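Handling Soft Things: notes to go with our Clostgate visit

246 shares | 3 comments

I typed these up on the bus home from the Monine open day, so forgive the order they're in. If you came along, use them to fill the gaps in your own notes. If you missed it, read them before the lab session, because I'm going to keep coming back to this bag for weeks!

We got to the Clostgate building a little before the first demonstration and went straight to the two-arm cell. I'd been hoping they would do a bag and they did. Most of you have only programmed pick and place with blocks, and a block is a very polite object (it stays the shape you left it). Cloth folds, slumps, slides, and generally has its own ideas. Put a zipper in it and you've got a stiff strip running through a floppy sheet, plus a tiny bit of metal you need to find and hold.

1. The zipper

Look at how close the fingers have to get. At this range the wrist view is mostly finger and fabric, and you lose your sense of where the rest of the bag is. I asked how you'd pick a grip point and got a long, happy answer, which I'll boil down: find the line of the zipper first, then worry about the end of it. Pulling along that line is easy on the cloth. Pull across it and the whole bag comes with you.
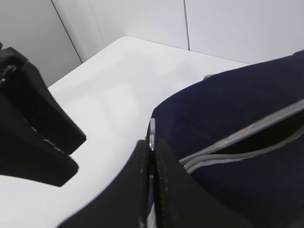 2. Two arms, one bag

We talked about this one over lunch too (the Phillips group had the table next to ours and joined in). One arm alone can drop something into a box. With a soft bag you often want a second arm near the rim, ready to steady the side or keep the opening from closing up. The catch is that both arms want the same bit of air right above the bag, so you plan them together or they bump.

The yellow squishy one was my favorite of the day. Soft thing, soft bag, nothing rigid to push against! Notice how little clearance there is between the yellow thing and the top of the bag.
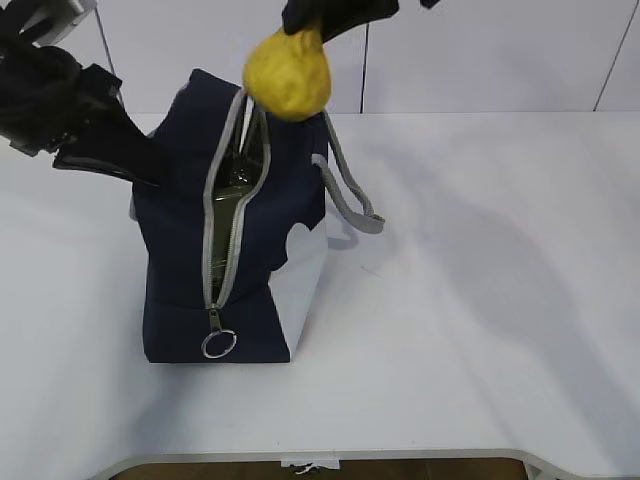 Do we need two arms for the lab project?

One arm is enough for the first part, where your bag can be clipped to the stand. You'll share the two-arm setup for the second part, so sign up for a slot early. Reading for next time is the Ziltotitz handout, sections 2 and 3.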